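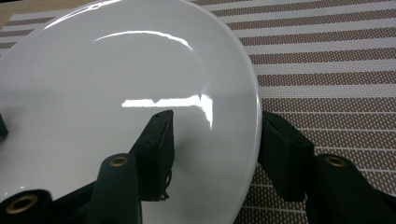 Why Is a Plate Shiny? (And Other Dinner Table Questions)

By Roald Haugland
September 29, 2024

I get a lot of letters from readers asking about volcanoes and sharks, and I love volcanoes and sharks, but my favourite letter this summer came from a reader aged 7 who wanted to know why you can see the kitchen light in your dinner plate. What a brilliant question! I read it while I was supposed to be laying the table and then I forgot to lay the table.

So let's talk about plates, and about the mats that go under them too, as I got a bit carried away.

What is a plate made of?

Plates can be made from lots of things. Picnic plates are often plastic, camping plates are sometimes metal, and people in some parts of the world serve food on big leaves (no washing-up, lucky them). But a plain white dinner plate is usually ceramic. Ceramic is a word for things made by heating up clay until it goes hard and stays hard.

Clay comes out of the ground. When it's damp you can squash it, roll it and poke your thumb into it. If you leave it out on a shelf it dries and feels hard, but drop that dried lump in a bucket of water and after a while it slumps back into mud. You wouldn't want a plate that did that under your spaghetti and gravy. (Do people have gravy on spaghetti? My brother does.)

Heat changes it for good. Potters put the dry clay in a special oven called a kiln, which gets much, much hotter than the oven at home. In July I went to see a pottery called Korka, where the first firing goes up to 850 degrees. You can't bake biscuits at that. You'd have no biscuits. Once the clay has been through the kiln it can't turn back into mud, even if you leave it in the washing-up bowl all night.

The glassy coat

After the first firing the plate still isn't shiny. It looks dull and a bit chalky, and if you touch it with the tip of your tongue it sticks slightly. I was told not to do this and had already done it.

The shine comes from a coat called glaze. Before it's fired, glaze looks like runny paint or thin yoghurt. The plate gets dipped in it, or it's poured or sprayed on, and then the plate goes back into the kiln. In the heat the glaze melts and spreads out smooth. When it cools down it has turned into a very thin layer of glass, stuck fast to the clay.

Yes, glass! You've been eating your peas off glass all this time.

The glassy coat does a few jobs. It stops gravy soaking into the clay, and it makes the plate easy to wipe. It also makes it lovely and smooth, and smooth is what we need for the next bit.

Light likes to bounce

Light travels in straight lines until it hits something, and then quite a lot of it bounces off. Think of throwing a tennis ball at a flat wall. If you throw it straight, it comes straight back to you. If you throw it at a slant, it goes off at the same slant the other way and you have to run after it.

Now think of throwing a whole bucket of tennis balls at a heap of rocks. They'd go everywhere! One over the hedge, one in the pond, one on your foot.

A rough surface is like the rocks. The light that lands on it goes off in all directions, so you see the colour of the thing but no reflection. A shiny surface is like the wall. Lots of the light goes off the same way together, so it arrives at your eye still in a sort of shape, and you see a bright patch where the lamp is bouncing.

Part of the light goes through the clear glaze, though, and gets scattered about by the white stuff underneath. That's why a plate looks white all over AND has bright patches on it. A mirror doesn't have the white part, so you see your face in a mirror much better than in a plate. I have tried using a plate to comb my hair. Don't have your photo taken afterwards.

Why are the bright bits a funny shape?

Light fittings come in all sorts of shapes, but the patches on a plate don't always match them. They can be bent, or stretched out long and thin like a bit of noodle.

The trick is that a plate isn't flat all over. There's the flat part in the middle where the food sits, then it slopes up towards the rim. When light lands on a slope it bounces off in a different direction from light that lands on the flat, and when the slope goes round in a curve, the reflection gets pulled round the curve with it. It's the same as looking at yourself in the back of a spoon and having an enormous nose.

So if you see a long curved streak going round a plate, look at where it sits. Quite often it's following the place where the flat middle turns into the slope. You can find the shape of the plate with your eyes, just from the shine. 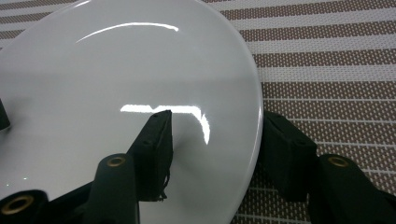
A glossy white plate with the light shining on it, on a striped woven mat.

Look how bent that big white patch is. It's following the curve where the plate rises to its rim. There's also a thin curved streak nearer the top, which is bright at one end and fades away at the other. And did you notice that the plate isn't the same white everywhere? The middle looks a soft grey. The plate is still white, it's just that less light is getting from there to you.

Grown-up artists spend ages on this, by the way. If you paint a white plate using only white paint you get a blob. You need greys as well, and then a tiny dab of your very whitest white for the shiny bit. Try it, it's great fun, and it makes you look very clever.

What's the rim for?

The raised edge of a plate is so handy that we don't think about it. It keeps sauce from running off onto the table. It gives you something to hold that isn't covered in dinner. And it's what you push your last few peas against when they won't go on the fork.

Next time you have a plate in front of you (an empty one!), run your finger from the middle out to the edge. You'll probably feel the place where the slope begins. Then turn it over, carefully, and look for a ring underneath. Many plates stand on a little ring called a foot. Sometimes the foot is rough, with no glaze on it, and there's a good reason. Melted glaze is sticky stuff, and if the foot were covered in it the plate could glue itself to the kiln shelf. The potters at Korka showed me a shelf with a piece of somebody's bowl still stuck to it.

Now for the mat

The mat under the plate has gone the opposite way from the plate. It isn't glassy, it's woven, and it has wide brownish stripes with narrower off-white ones between them. Look closely at the brown ones and you'll see they're covered in tiny pale dots.

Weaving means taking two lots of threads or strips and crossing them over and under each other. One lot goes up and down, and that's called the warp. The other goes from side to side, and that's the weft. They cross at 90 degrees, which is a square corner, like the corner of a book. Each time a weft strip goes along, it pops over one warp strip and dives under the next one, and on the way back it does the opposite. Over, under, over, under. That locks everything together without a drop of glue.

When you weave with two colours you can get dots and flecks where one colour peeps out between the other, and if you change the colour of your strips every few rows, you get stripes. It looks terribly complicated but it's the same over and under all the way along.

Mats are useful as well as nice to look at. They stop plates from scratching the table, and they catch crumbs. Mine catches a lot of crumbs.

Make a woven mat of your own

You'll need two sheets of coloured paper in different colours, scissors, a ruler and a bit of sticky tape.

1. Fold the first sheet in half. Draw a line near the open edge and don't cut past it.

2. Starting from the fold, cut slits up to your line. Leave 6 centimetres between them if you're new to this, or less if you're feeling brave. Open the paper out.

3. Cut the second sheet into strips.

4. Push a strip through the slits, going over, under, over, under, till you get to the other side.

5. Start the next strip the other way: under, over, under, over. Push it up snugly against the first one.

6. Keep going until there's no more room, then tape down the ends.

If you want stripes, use strips in two colours and do a few rows of each. My first one had a hole in the middle where I'd gone over twice, and I still use it.

A torch game to try after tea

Ask a grown-up for a clean shiny plate, a wooden spoon and a torch. Draw the curtains. Put the plate on a table and shine the torch at it from one side, and move your head about until you find the bright patch. Now tip your head left and right. The patch slides over the plate as you move, and when it gets to the slope it'll start to bend! Then shine the torch on the wooden spoon. It lights up, but you won't get a sharp bright patch like the plate's.

Don't shine the torch in anybody's eyes, and that includes the cat.

If you find something else in the house that gives good bendy reflections, write and tell me. I've had a kettle, a doorknob and a very polished school shoe so far.

More from our Why? pages

- Why do onions make us cry?
- How does a zip work?
- Where do bath bubbles go?
- Why does toast land butter side down?
- What makes jelly wobble?

Contact us | Copyright Trivuvis | Back to top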